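News from the Fadik project: learning to put things in by taking them out

It has been a good long while since we last wrote about Fadik in these pages, and several of you have been kind enough to stop us on the stairs at Tonddale and ask whether it is still going. It is! The spring was rather taken up with moving benches and arguing over cable lengths, but since then we have had a proper run at the main question, and in June we finally had some results that we felt able to show people without crossing our fingers behind our backs.

For those who joined the mailing list after the last piece, a quick word on what we are after. Fadik is our work on robots that handle the insides of desktop computers: the drives, the boards, the plugs, all the parts that are fiddly for people and a good deal more fiddly for a machine. Our friends at Vamer, who refurbish office computers, have been patient in explaining how many ways there are for a perfectly ordinary part to be awkward. A part that slides home sweetly nine times will catch on the tenth, and a person simply gives it a wiggle without noticing they have done it. Teaching that wiggle is what most of our time goes on.

The usual way to teach a robot a job of this sort is to guide it through the job by hand, over and over, while everything it sees and feels is recorded. Then a program learns from the recordings. It works, but putting a part into a close-fitting holder while steering somebody else's arm (which is more or less what it feels like) is slow and tiring, and the recordings are full of dithering. You hover, you miss, you back off, you try again, and the program quite reasonably learns to dither as well. We had robots that hesitated beautifully.

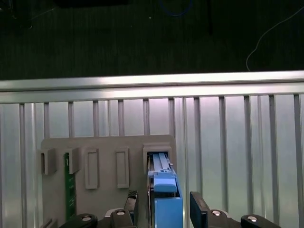
So we turned the job round. Pulling a part out of its holder is much easier than putting it in, and every time you pull one out you have travelled the path you would want for putting it in, only in the wrong direction. If the robot begins with the part properly seated, eases it out, and wanders off a little way, you can play that recording backwards and you have an insertion that ends exactly where it should. The idea of learning in reverse isn't ours and we would never claim it was. What we wanted to know was how far it would stretch when the fit is close, and when the robot has to judge by the view from its own wrist, where the fingers themselves hide a fair part of what you would most like to look at.

The catch, and there is always one, is that the world isn't the same backwards. A part being drawn out tends to straighten itself as it leaves. A part going in does nothing of the kind. It meets an edge and stops, or tips a little in the fingers, or pushes back. If you train only on reversed recordings you get a robot that approaches with tremendous confidence and then leans on the rim of the holder as if waiting to be let in. We watched rather a lot of that in the early weeks, and I am afraid some of us grew fond of it.

Our remedy is in two parts. The first is that when the robot backs away, it no longer goes in a tidy straight line. We have it leave by a slightly different route each time, tilting a touch this way or that, so the reversed recordings arrive from all sorts of directions and the program sees what a bad start looks like and how to mend it. The second is a modest helping of ordinary hand-guided insertions, mixed in with the rest, in which we touch the rim on purpose and then find the way in. Those recordings hold the thing that can't be had in reverse, namely what contact looks and feels like when the part is on its way in and isn't happy about it.

We collected 1342 reversed recordings altogether, the robot doing most of the work by itself during the day while we got on with other things in the same room. The hand-guided ones came to 440, and those were earned the hard way. Anyone who walked past during that fortnight and was handed the controls has our thanks, and if your arm ached the next morning, so did ours.

For the test we ran 500 insertions with the finished program, shifting the starting position each time and changing the lighting between sets with the blinds and the overhead lamps. The robot failed to seat the part 18 times. We were delighted with that, I don't mind saying, though please do read the next bit before passing the number on to anybody.

All of those trials were done on the fixture board, where the holders are fixed and there is plenty of room for the fingers to come and go. A board is a kindly place to practise. We also tried leaving out each half of the recipe in turn. Without the varied routes, the robot did well from starting places it knew and went to pieces elsewhere. Without the hand-guided recordings, it got to the mouth of the holder very nicely and then we were back to leaning. Neither of those results surprised us much, but it is comforting when the thing you thought mattered does in fact matter. What did surprise us was how few hand-guided recordings were wanted before the leaning stopped. We had set out to collect far more, and the last batches made so little difference that we stopped early and went for tea.

I should say something about the failures too, as they taught us more than the successes. Most had the same cause. The part had turned a little in the grip on the way over, so that the robot was putting a crooked part very accurately into a straight hole. From the wrist camera this is surprisingly hard to spot, even for us, looking at the recordings afterwards with a cup of something and all the time in the world. We have tried having the robot take a steadying look before it goes in, and the signs are good, but it adds a pause to every attempt and we haven't yet decided whether the pause is worth having.

The next step is the one we have been putting off, and that is to go from the board to a real machine. Inside a case there are cables to get round, metalwork close on either side, and parts sitting at whatever depth the maker fancied. Cables are the great worry. They move when you brush them, they never go back quite where they were, and a cable which has drifted in front of a socket makes nonsense of a recording played in reverse, for the simple reason that a cable pushed aside on the way out was never in the way at the start. We think some parts of the job will reverse happily (a drive on its rails ought to be one of them) and others will have to be taught forwards, the old-fashioned way, with sore arms. 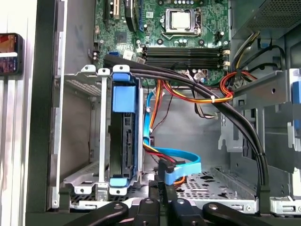
Looking into an open desktop case from the wrist camera, with the hard drive upright in its cage on blue plastic rails.

We have begun gently, with the robot moving over the open case and stopping short of the parts, so that we can find out how well it knows where it is among all that clutter. After that come drives, then the bigger plugs, and I would rather not promise anything about the small plugs until we have had a summer of trying. Vamer have offered us a mixed pallet of cases from different makers, which will be a fine thing for the research and a trial for whoever has to find shelf space.

A longer write-up is on its way, with the training details and the full tables for both of the leave-one-out tests, and we mean to put the recordings up alongside it for anyone who would like to use them. The reversed ones and the hand-guided ones will be kept in separate folders, after an afternoon we lost to having them in the same one. If you would like to hear when they are ready, drop a line to the Fadik address and we will add you to the list.

And for those who would sooner see the robot than read about it, we shall be in the Weidemann room at teatime through the last part of term, door open, usually with biscuits. Do come and have a turn at the controls. We can always do with a few more hand-guided recordings, and visitors' first goes are much more varied than ours have become.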